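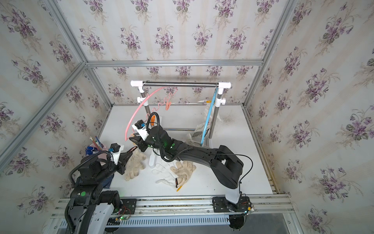
Compte rendu – réunion de la commission buanderie et locaux communs, résidence Wuisan
Lundi, 18h, salle du rez-de-chaussée. Quorum atteint.

1. Approbation du dernier CR
Adopté sans modif. Une abstention.

2. Séchoir du bâtiment B
Toujours de la condensation. Devis Grendiron reçu pour l'extracteur : 820 euros, pose comprise. Wusteck n'a pas répondu malgré 3 relances. Discussion assez longue – certains voudraient attendre l'été, d'autres rappelent que le plafond cloque déjà. Vote : devis Grendiron accepté, à condition que la pose se fasse en semaine.
À faire : signer et renvoyer avant vendredi. Demander la durée de garantie, pas indiquée sur le devis.

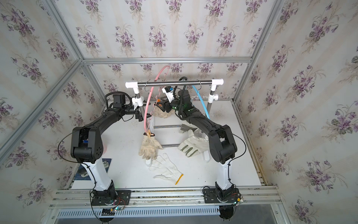 3. Horaires
Plaintes pour le bruit le soir. Proposition : dernière lessive lancée à 20 h, porte fermée à 22 h. Adopté. Affichage à refaire, l'ancien est illisible. Pour le dimanche, pas d'accord, on reporte.

4. Lessive et produits
Essai Silodine : avis partagés, odeur trop forte pour plusieurs personnes. Reste environ 30 doses au local, on les finit puis on décide. Pas de nouvelle commande d'ici là.

5. Divers
– linge oublié : gardé un mois puis donné. A rappeler sur l'affiche
– clé du local vélos, toujours introuvable. Double à faire
– néon du couloir : signalé au syndic, pas de retour
– caution des badges : point non traité, faute de temps

Prochaine réunion en mai, même heure, date à confirmer par mail. Séance levée à 19h20.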